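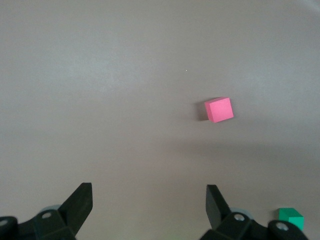 Page 8

Lirnine Home Blood Pressure Monitor, upper arm

I put off buying one of these for years. My doctor kept asking what my numbers were like at home and I kept shrugging, so last December I finally ordered the Lirnine, and it's the one I now stock in the shop (I use mine every morning, before coffee, still in my slippers!).

The cuff is what sold me. It goes on one-handed, it fits a pretty wide range of arms, and it doesn't squeeze like it's angry with you. Sit down, put both feet on the floor, rest your arm at heart height and press the big button. Take 2 readings a minute or so apart and write both down, or let the monitor do it. It stores 60 readings for each of two people, so you and your spouse can quit arguing over whose is whose.

My friend Andri Fuchs borrowed one for a week and complained that the beep was too loud. You can turn it off, Andri. Hold the clock button until the little speaker goes away.

A few things I get asked a lot:

Does it come with batteries? Yep, four AAs, and there's a socket for a wall adapter (sold separately).

Can I get a bigger cuff? Yes, the large one is in stock most of the time. Measure around your upper arm first and email me if you're between sizes.

Will it tell me if something's wrong? It gives you numbers, and your doctor or nurse tells you what they mean. Please don't change your medicine over one odd reading. If you have chest pain or trouble breathing, call 911.

Orders ship from our Landon store. For returns, ask for Damian Pfister.

Page updated July 31, 2025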